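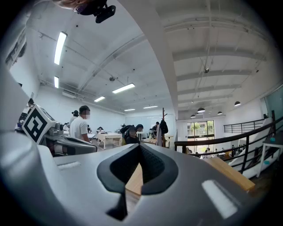 Lighting notes, second floor

Tue 11 June

The ceiling in our open-plan room is white, with the beams and ducts left exposed, and it carries two kinds of lighting. Long fluorescent fixtures cover one side of the wide column. Black dome pendants hang over the lower level on the other.

I took readings at desk height after the others had left. Under the tubes the level is even. Under the pendants it falls off quickly, and at a point midway between domes I lost almost 60 percent of the reading taken directly below one. The shades throw everything down and leave the beams dim.

Chin-lung Yu suggested wider shades. Savchuk quoted for those, with a lead time of 15 working days. Skusley offered diffusers that clip inside the existing domes, which would cost less and need no electrician. I have ordered 2 to try on the pendants nearest the column.

The tubes stay as they are for now. One ballast has a faint buzz, and I will replace it in August when the ladder is back from Varora.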